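# Where Does the Water Go? A Look at the Bathroom

A bathroom is often the smallest room in a home, and it has more pipes than any other room except the kitchen. Water comes in, gets used, and goes out again. This page explains how that works, starting with the toilet.

## What happens when you flush

A toilet bowl always has some water sitting in the bottom. When you flush, a lot of clean water rushes into the bowl at once. It pushes everything in the bowl over a bend in the pipe and down the drain.

The bend is shaped a bit like the letter S lying on its side. After the flush, some water stays behind in it. This water is called a **water seal**. Air can't get past it, so smells from the drain pipe stay in the drain pipe. If you look into a toilet and see a still pool at the bottom, you are looking at one end of the water seal.

## The seat and the lid

Most toilets have two parts that move up and down. The **seat** is the ring you sit on. The **lid** is the cover that goes over the seat. Both swing on hinges at the back. Many lids have small soft bumpers on the underside so they don't bang when they close.

It is a good idea to close the lid before you flush. Rushing water throws tiny drops into the air, and a closed lid keeps many of them in.

Some toilets have an electric seat called a **bidet seat**. It can spray water to wash you, and some kinds can warm the seat too. The buttons are on a panel at the side. A bidet seat needs power, so it has a cord. Don't pull on the cord, and keep wet hands away from the place where it plugs in.
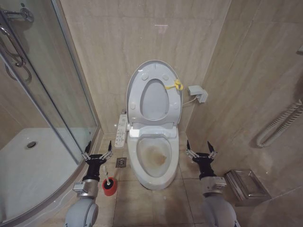
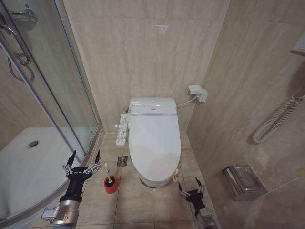 A toilet with a bidet seat, in a small bathroom with beige tiles and a curved glass shower.

## Why there are drains in the floor

The drain under a shower is easy to understand. Water falls from the shower head, lands in the tray, and runs to the lowest spot. That is where the drain is.

Some bathrooms have another drain in the main part of the floor. This is a **floor drain**. If water splashes out of the shower, or if somebody washes the floor, the water has somewhere to go. A floor like this is built with a very gentle slope. You can't feel it when you walk, but water can find it.

You can test a slope at home with a marble and a tray. Put a thin book under one end of the tray and set the marble down at the high end. Now use a thinner book. Even a small slope is enough to make the marble roll, and water moves the same way.

## Why tiles?

Paper and bare wood soak up water. A glazed tile doesn't. Drops stay on top of it until they dry or somebody wipes them off.

Many tiles are made from clay that is baked in a very hot oven called a kiln. Some are printed with a pattern that looks like marble, a kind of stone with wavy lines in it. Real marble can be cut into tiles too, but it costs more and needs more care.

The thin lines between tiles are filled with **grout**. Grout starts out as a paste and dries hard. It is rougher than the tiles, so dirt sticks to it more easily.

## Keeping a toilet clean

Water has minerals in it, which are tiny bits of rock too small to see. When water sits in a toilet bowl for a long time, the minerals can stick to the sides. They may turn yellow or brown.

A grown-up usually cleans the bowl like this:

1. Put on gloves and open a window or turn on the fan.
2. Put cleaner around the inside of the bowl, under the rim.
3. Wait as long as the bottle says.
4. Scrub with the toilet brush, down into the water too.
5. Flush, and rinse the brush in the clean water.
6. Let the brush drip before it goes back in its holder.

Cleaners are strong. Never mix two kinds together, and leave the bottles for grown-ups to open. You can help by wiping the sink with a damp cloth or hanging up the towels.

## Words to know

**Glaze:** a smooth, glassy coating on a tile.

**Grout:** the hard filling between tiles.

**Kiln:** a very hot oven for baking clay.

**Water seal:** water in a bent pipe that keeps smells out of the room.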